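Safety Practice Technician, Two-Arm Workcells
Skivari Robotics Services, Montoya site
Full time, day shift, starting June

Skivari is hiring a technician to write, test and keep up the operating rules for our tabletop robot cells. You will report to Dwayne Dvorak, who runs the cell floor.

What the job covers:
Writing setup and shutdown checklists for each cell
Checking speed and force limits after every software change
Walking operators through the hands-out rule before they get a login
Logging stops and near misses in Trover, our incident tracker
Cable routing and gripper inspections, every 4 weeks

The cells handle household goods such as bottles, boxes and small drawer cabinets. Both arms share one tabletop, so most of our rules concern who may reach in, and when.
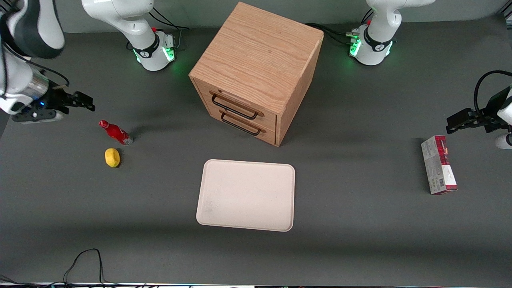
Benjamín Núñez says the checklists took him longer to learn than the arms did, and that he would tell any applicant to ask for a full shift of shadowing before signing off on a cell alone. New hires now get 6 shifts.

You should have two years in a lab, plant or repair shop, and be able to write a procedure that a new operator can follow without help. Experience with risk assessments is a plus. Programming is not required. You must be willing to stop a running cell when a rule is broken, whoever is at the controls.

Pay is around $4000 a month, with health coverage from the first day.

To apply, send a resume and one procedure you have written, two pages at most, to the Skivari hiring desk, Room 102, Stisuvex Building. Remove any customer names first. Interviews are held on site and start at 9 a.m.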